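Pushing blocks about with one finger: setting up the board

I've had a few messages asking how I set up the pushing board at our shared workshop, so I've finally written it down. It took me 2 evenings, and one of those went on hunting for bolts.

What you need

An arm you can already jog safely, a flat board, a table with a grid of holes in it, a clamp ring, and a single finger to go in it. My blocks came off Macarena's printer, and she was very patient about the stars and hearts.

Step 1. Get the board flat

Lay it on the table and check for rocking before you do anything else. I used pale maple planks, joined, and sanded the seams until a block would slide over them without catching. Wipe the dust off – it makes the blocks stick in odd places.

Step 2. Fit the finger

Slip the clamp ring over the lower part of the housing and nip the bolts up a little at a time, going from side to side. Then jog the arm down slowly until a sheet of paper just slides under the tip, and save that height as your floor. I set my speed limit to 20 mm a second for this bit and I'd still keep a hand on the stop button!

Step 3. Put the blocks out

Start with a tight group of reds and yellows in one corner and the greens and blues well away from it, leaving clear wood between them. Bring the finger in near a plain cube first, because a flat side is much easier to push straight than a star.
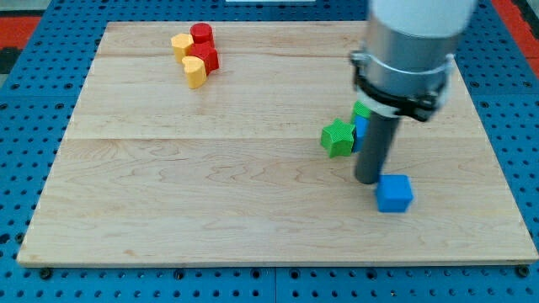
Step 4. Try one short push

Come in square to the cube, keep to your saved height and move a few centimetres. If the cube spins, you're off centre, so back away, shift across a touch and go again.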